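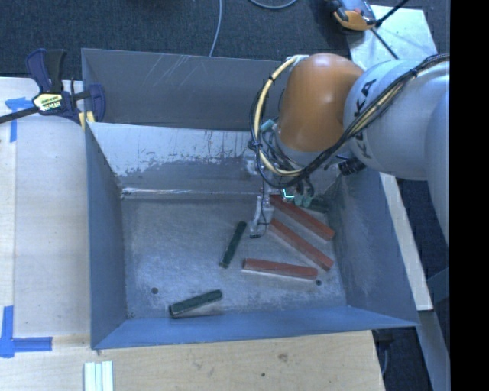
Mirkham Messenger, Issue 138, page 2

Red and green bars wanted for the hall sorting day

I popped into the workshop behind Wirkley Road this week to see how the November sorting day is shaping up, and the big grey metal bin is back on the bench! It's had a hard life, that bin (the paint on the sloping side is flaking off and the floor is scuffed all over), but I'm rather fond of it.

The idea is simple enough. Reddish-brown bars go to the Viston table, dark green ones go to the Shokri table, and whatever's left at four o'clock comes home with me, I expect. Ignacio Mbeki has 33 crates ready and reckons we'll get through some 800 bars before tea, which sounds hopeful, but he was right last year so I'm keeping quiet.

If you've got any bars in the shed from the old building sets, please bring them along, scratched ones too. Ilari Lappalainen will be at the side door from ten, and there's parking behind the chip shop. Wear something you don't mind getting grubby – I ruined a perfectly good cardigan last time and I'm still cross about it.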